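Hand-held gripper demos for cable work: is anyone getting their money's worth?

Forum > Learning from demonstration > Collecting data

dullspanner
Joined July
Jan 13, 2026

We're being pushed towards hand-held grippers for collecting examples, one in each hand, fisheye on top, no robot in the room. The pitch came from a reseller called Plarnell and leaned hard on how quickly people can record. I don't doubt the speed. What I doubt is that a pile of quick recordings of someone tidying wires teaches an arm to tidy wires. Has anybody here trained on this stuff and then run it on a bench they hadn't recorded at?

mossy_kettle

Yes, and it was fine. We did cups, boxes and cloths, then moved to a different kitchen and lost very little. Variety of rooms did more for us than anything we changed in the model. You won't get that with teleop unless you fancy carting an arm up the stairs.

dullspanner

Cups and boxes are the bit I already believe. How did the cloths do?

mossy_kettle

Worse than the cups. Still usable.

T_Kennedy

"Still usable" is carrying a lot there. I ran sessions at Clendmont for seven months and my view is that thin stuff is a different job. People cheat without knowing it. They feel the wire slip through the handle and correct for it before there's anything to see in the video. The policy gets the correction and none of the reason. Ours would open and close on nothing, very confidently.

If you do go ahead, ban the wrist flick. Everyone does it and most arms can't.
Tyson Kennedy

pocketfluff

Disagree about the feel. Finger width is logged, and if your recording rate is decent the slip shows up in it. Sounds to me like you had a sync problem between the video and the width readings and blamed the people holding the things.

T_Kennedy

We checked sync. We checked it twice, in fact, as somebody said exactly that in a meeting. Width tells you the fingers closed further. It doesn't tell you the person knew they would.

pocketfluff

Fair enough, but then teleop has the same hole unless you've got force feedback, and hardly anyone has.

T_Kennedy

With teleop the operator is as numb as the robot, so they learn to do it slowly and by eye. I'd take 32 of those over a whole day of the quick kind. For wires. I'm not saying it for cups.

mossy_kettle

Where has that 32 come from?

T_Kennedy

It's what we had at the end, when the money ran out. It worked better than it had any right to and I wouldn't put it in a paper.

zgundogdu

I look after collecting for the Konus project at Taşdemir and I'm somewhere between you two. Our success rate on loose wires is poor and I won't dress it up. But half of what I throw away has nothing to do with feel. It's tracking lost when someone turns towards a bright window, or one gripper wandering in front of the other one's lens, or the person starting before both are recording. We have four people who record and I can tell whose files I'm opening within seconds, which worries me more than slip does. A model can surely tell as well.

dullspanner

So what do you keep?

zgundogdu

Less than the sales page would like. A take has to start with the wires properly tangled, both grippers in the view of at least one lens, and no tidying by hand between takes, which people do constantly because a mess annoys them. White wires on a white surface I keep, though I argued against them for ages, and I'm still not convinced the model sees much there 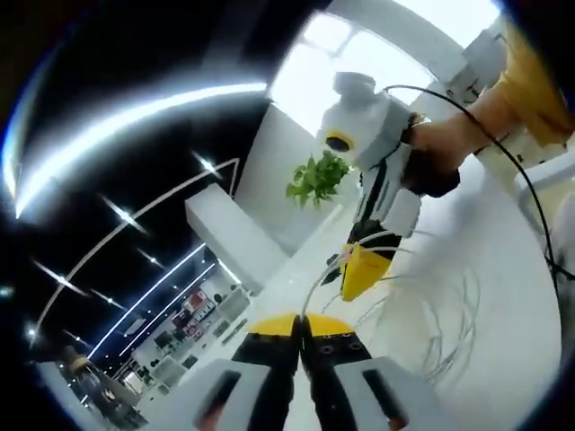 beyond a pale smear with an edge to it. My next step is to train with those takes and without them and see if there is any difference on a bench we haven't used. If there isn't, I'll stop paying people to record them. Zerrin Gündoğdu

dullspanner

Please post it whichever way it goes. I've told Plarnell we'll borrow a pair and not sign anything yet.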